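### 4.2 The Kanell kit in daily use

We bought the Kanell two-arm kit from Jonlow with our own funds, at a price of 3,570 euros, and we should say at the outset that we grew rather fond of it over the 13 sessions reported here. Setting it up took two of us most of a morning (the printed guide is friendly, if a little shy about cable lengths), and after that the arms asked for very little beyond a regular check of the grippers.

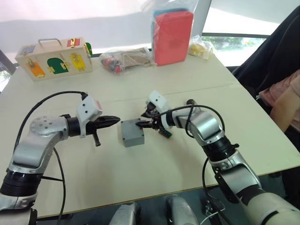
Small boxes with flat lids were the objects we came back to most often, as they let us compare one-sided contact with a proper two-handed hold. Latches were a good deal harder, and we return to them in Section 5. Tùng Sầm, who ran most of the sessions, found that approaching slowly from the side gave the steadiest contact, and we kept to that habit from July onwards.

**Figure 2.** The Kanell arms at the table, with the right gripper's fingertips against a small grey box.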